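Fixing an Interior Door That Sticks or Won't Latch

By Jeanine Verschueren

This guide covers hinged interior doors made of solid wood or with a wood frame and panels. It does not cover sliding doors, exterior doors or fire-rated doors. On a fire-rated door, do not plane any edge or move any hinge; call the installer.

Read the diagnosis section before picking up a tool. Most sticking doors are fixed with a screwdriver, and wood that has been planed off in July will be missed in winter.
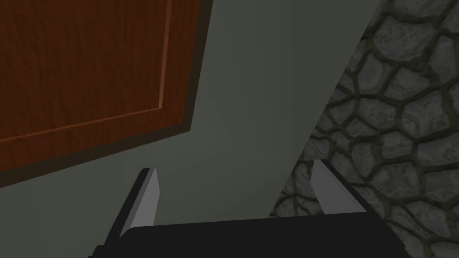 Page last changed: October 31, 2025

Tools and supplies

Screwdriver, Phillips no. 2, hand type
Long wood screws, 3 inch, same head size as the hinge screws
Block plane or sanding block with 80 grit paper
Flat file
Sharp chisel, 3/4 inch
Thin cardboard for shims
Pencil and carpenter's chalk
Wood glue and hardwood dowel, if any screw holes are stripped
Clear finish or primer for bare edges

Diagnosis

Close the door slowly and stop at the first contact. Mark that point on the door with the pencil. Open the door, rub chalk along the jamb on the latch side and across the head, and close it again. The chalk transfers to the door wherever the two touch.

Contact at the top corner on the latch side means the door is sagging. In most cases the top hinge is loose. Contact at the bottom corner on the latch side points to the bottom hinge, or to a top hinge that is set too deep. Contact along the full height of the latch side usually means swelling. If the door springs back just before it closes and the chalk shows nothing, it is hinge-bound. See step 3. 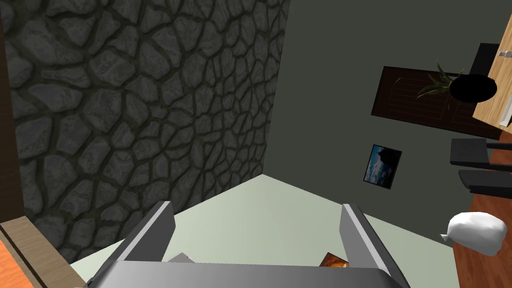 Also check the gap between door and jamb with the door closed. An even gap of 1/8 inch at the sides and head is the target. A gap that tapers along the head confirms a sag even when the chalk mark is faint. Do not judge the gap against the wall or the floor, as neither can be assumed to be straight.

Step 1: Tighten the hinges

Open the door halfway and put a wedge under the latch side so the hinges carry no load. Tighten every screw by hand, top hinge first. If a screw spins without biting, remove it, glue a short piece of dowel into the hole, let it dry overnight, trim it flush and drill a new pilot hole. The Stelska no. 4 dowel pack fits most standard hinge screws.

Step 2: Pull the top hinge in

Replace the screw nearest the door stop in the top hinge with a 3 inch screw. It passes through the jamb into the framing behind. Turn it until snug, remove the wedge and test the door. Then go a quarter turn at a time. Too much tension bows the jamb and moves the contact point lower down.

Step 3: Shim a hinge

Shimming moves one corner of the door toward the latch side. Take out the screws from the jamb leaf of the hinge, cut a piece of cardboard to the shape of the mortise, and put the leaf back over it. One layer is usually enough. For a hinge-bound door, shim the hinge whose leaf sits below the surface of the jamb - normally only one of them does.
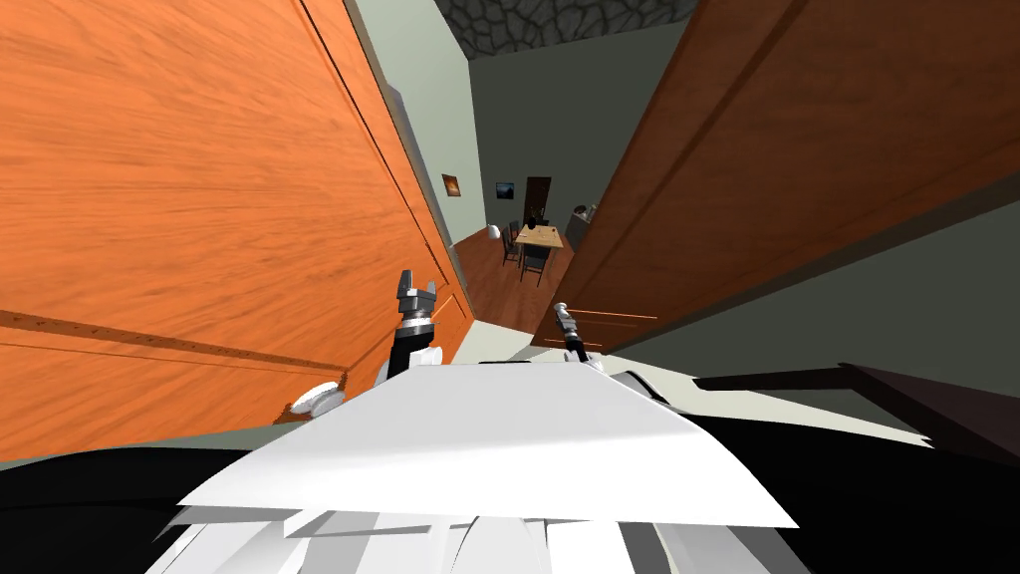
Step 4: Plane the edge

Planing is done only when the steps above have failed and the weather has been dry for a couple of weeks. Where two doors stand open close together on either side of a narrow gap, as they do here, close one before working on the other so there is room to stand and swing the plane. A round knob like the white one on the orange door will catch the heel of the plane, so remove it first, along with the latch. Work from the corners toward the middle, take thin shavings, and test often. Keep the slight bevel on the latch edge, or the back corner of the door will hit the jamb.

Seal the bare wood the same day. An unsealed edge takes up moisture faster than the face, and the door will be sticking again by next summer. I use Cuvum 315 on clear-finished doors and Porurel primer under paint.
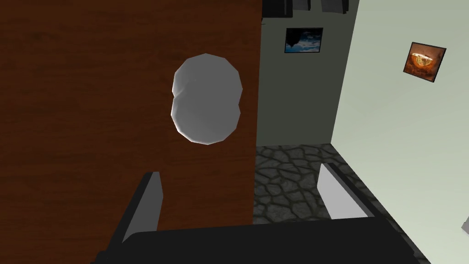
Step 5: Correct the strike plate

If the door closes freely but does not latch, chalk the end of the latch bolt and close the door. The mark on the strike plate shows whether the bolt lands high or low. For an error under 1/16 inch, file the opening. For anything larger, move the plate, deepen the mortise with the chisel and plug the old screw holes. The Martens 309 strike has a longer opening and often saves this work - check that it covers the old mortise before buying.

Drying times

Wood glue in screw holes: overnight
Cuvum 315: up to 11 hours between coats
Porurel primer: see can

Leave the door open until the last coat is hard.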